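21 October 2018

Dye bench, Uredon shed. Rain all morning, light no good for matching until after lunch.

Third go at the walnut hull bath. Hulls from the Morrison trees, picked up in September and left soaking in the lidded bucket ever since, which Annatjie has asked me to stop opening while she is eating. Strained through an old pillowcase. The liquor is very dark and smells like a pond with a grudge.

Wool: 160 g of the Stidico two-ply, scoured last night, no mordant. Into the pot cold, brought up slowly to a bare simmer, held 40 minutes, then left to cool in the bath. Last time I pulled it out hot, rinsed it cold, and made a very nice brown felt. Callum still has it under his coffee mug.

Result so far: a decent mid brown, slightly red at the tips. Book says walnut needs no mordant and the book seems to be right, for once. Will leave the second skein in overnight and see if it goes any deeper.

Madder is another matter. Mhairi's batch from the same bag of root came out a clear brick red and mine came out the color of canned salmon. Same weight of root, same alum, same wool. She says I let it get too hot. I say the thermometer reads low. We checked the thermometer against hers in a jug of ice water and it reads 2 degrees high, so that is my excuse gone, and in the wrong direction too.

To do before repeating: use her thermometer, add a pinch of chalk (our water is soft), and go have lunch so I'm not standing there turning up the burner out of boredom.
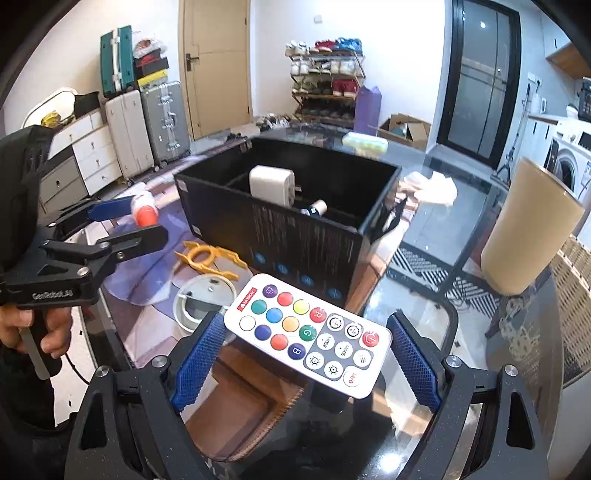 White remote, two fingers on it. More colors on those buttons than I have managed all month.

Indigo vat: still sulking. Top has a thin coppery skin but the liquid under it is blue where it ought to be yellow-green. Senga thinks there is too much air getting in and that I stir like I'm making pancakes. Added a little more fructose, warmed it back up, lid on. No dipping until tomorrow, and this includes Kenna, who put a sock in on her way past and now has a gray sock.

Swatch book: sample card 837 is missing from the binder. It was the weld over weak indigo, the only green any of us has liked — and the recipe was on the back of it. If it is in your apron, please put it back.

Order from Trivoteo: alum, more chalk, pH strips. We are down to the strips that got splashed, and they say everything is acid, including the table.

Walnut pot is on the left burner, off. Don't lift the lid.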